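The Workshop Returns to the High Street

2024-12-11

When the furniture works at Tasdale closed its gates, the district lost 900 jobs and most of the reasons to visit the center of town. The shops on the north side of the square went first. The bank followed, and for a long period the only regular trade was at the Saturday market.

The recovery now under way in Tasdale, and in neighboring Cestham, has been modest in scale. It rests on the shared workshop: a building, usually a former store, in which benches, storage and floor space are let by the month to people who make or repair things. The Mnguni Foundation, which holds the leases on seven such buildings, set its rents below those of the surrounding shops and has kept them there.

The first tenants were bookbinders, upholsterers and a maker of stringed instruments. Later arrivals have been more varied, and the waiting list at Cestham has been closed since November.

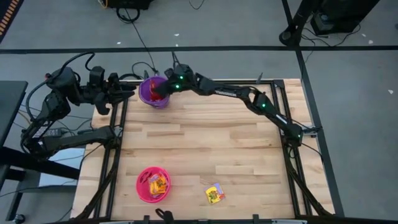 Rent alone does not explain the demand. Tenants surveyed by the Foundation placed greater value on long leases and on access outside business hours. Many had previously worked from garages or spare bedrooms, where noise, deliveries and insurance were a constant difficulty.

The effect on nearby trade is harder to measure. Cestham's town office recorded 1,048 visitors at the autumn open weekend, and two cafes have extended their weekday hours. Several property owners, however, remain reluctant to accept lower rents in exchange for steady occupancy, and empty units are still common on the streets behind the square.

Bistosmont will be the next test. The former department store there offers 3,000 square feet on the ground floor, and its roof requires substantial repair before any lease can be signed. The town has agreed to meet half the cost. Applications for space will open once the work has been inspected.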